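Keeping a two-arm table cell clean and in good order

Workshop tips from Gilach

Our cell is a small one: two arms on one rail at the front of a wooden table, with aluminum profile around it and walls on three sides. It does hand-tool work, mostly turning, holding and emptying small things with a crank. Such work makes a lot of dirt for its size. The tips are what we have learned from looking after it, and they should be of use for any table cell that works with crumbly or sticky material.

Before you touch anything

Park both arms first. We have a saved position for it on the Zomarix controller, with the elbows up and the grippers open over the table, and we always go there by the program and never by pushing the arm with the hand. Then stop the cell and take the power from the motors. An arm without brakes will sink when you do this, so put one hand under the forearm or lay a folded towel on the table where the gripper will come down.

Leave the door sign on "service" until you are finished. It sounds like a small thing, but twice I had a colleague start a run from the desk while my sleeve was still over the rail.

The rail

The rail is the place where dirt does the most harm. Ours is covered with strips, and the flakes like to collect on them and then travel into the gap each time the carriage passes. Vacuum with a soft brush, along the strip, from the middle to the ends. Do not use compressed air. It looks fast and clean, and it pushes everything under the cover.

After the vacuum, wipe with a cloth that is a little damp, then with a dry one. If you must lift a strip, lift from one end only and mark which side was up. The strips bend with time and do not like to be turned.

Grease goes on the rail every 504 hours of running. We write the hours on a piece of Watkins tape on the cabinet door, because the counter in the software was reset by an update in April and we lost the old number. A thin film is enough. If you can see a white or yellow roll of grease in front of the carriage, you used too much, and the flakes will now stick there.

The table and the small tools

Clear the table by hand before vacuuming. Small caps and knobs go up the hose very easily, and to look for a knob in a full vacuum bag is not a pleasant half hour. Take each tool, hold it over the bin, turn the crank backward a few times and tap the side with your palm. 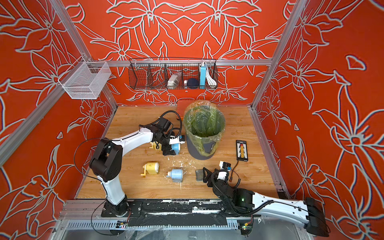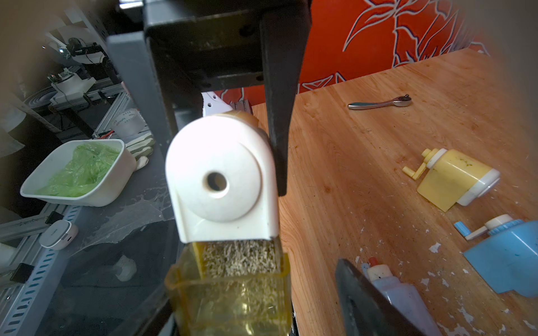

For the parts that come off, use a plastic tub with warm water and a drop of dish soap. Dry them completely before they go back, most of all the axle and the hole where it goes in. A damp axle turns heavy, the gripper feels more force than it expects, and the arm stops with error 1443. I changed a good force sensor cable for this error last winter. The cable was fine. The axle was only wet.

Bare wood takes in water, so do not leave wet tools standing on it. Once in a season we sand the table lightly and oil it, then leave it over night with the arms parked.

Gripper fingers

– Wipe the flat inside faces with alcohol on a lint-free cloth at the end of every shift.
– Check the tips for dents with your fingernail. You will feel a dent before you see it.
– When the fingers are closed and you can see a gap of 2 mm or more at one end, loosen the screws, close the gripper on a straight piece of metal and tighten them again.
– Do not put thread locker on the finger screws. You will want to open them soon.

The rubber pads are a wear part. The supplier's sheet gives them up to 3000 grips; ours were smooth well before this, but our tools have hard plastic housings and the sheet was probably written for cardboard. Change the pads of both fingers together. With one old and one new pad the tool turns a little in the grip, and you will spend the afternoon looking for the fault in the program.

After changing pads, run the teach points again at slow speed. You can skip the ones over the bin.

Cables

Most of our stops have come from cables. Move each arm slowly through its whole range and watch the cable, not the arm. It should never become tight, and it should never lie on the table where the other arm can catch it. If it does, open the clip at the elbow and give it a little more length. The loop should be able to move freely in the air.

Corrugated sleeve is good protection but it hides damage. Every few months, slide it back at the bend and look at what is inside. Small boards on the front edge need a look also: dry brush only, no liquid, and press each connector gently with the thumb to feel if it has come loose.

Where you have thin plastic sheet hanging under the rail to catch dirt, shake it out outside the room and hang it again with some slack. If it is tight, the carriage can rub on it.

Bags, baskets and the bin

Line the bin inside the cell with a bag and fold the rim well over the edge. A loose rim moves in the air from the vacuum and an arm can take hold of it. We keep spare bags near the cell, because when they were in the storeroom the bin was simply not emptied.

Wire baskets on the frame are useful for things which should stay in reach but out of the work area. Put nothing in them that stands higher than the divider if an arm passes close by. Check also the screws of the basket from time to time, the shaking of the frame opens them slowly.

Keep gloves, cups and wrenches on the side table. Before starting again I look over the whole worktop once from the left corner to the right, and then once more from above. A wrench that was forgotten during service is the most common thing to find, and the arm does not know that it is there.

Starting again

Power on, home both arms one after the other, then run the empty program at quarter speed. Listen for the rail. A clean rail makes an even, low sound. If there is a clicking that comes at the same place in each direction, stop and vacuum that place again – most times it is a single hard flake. If it clicks in one direction only, look at the cable clips first and after that at the belt tension.

When the empty run is good, do one run with a tool at half speed and stay beside the stop button. Write the hours on the tape and take the sign from the door.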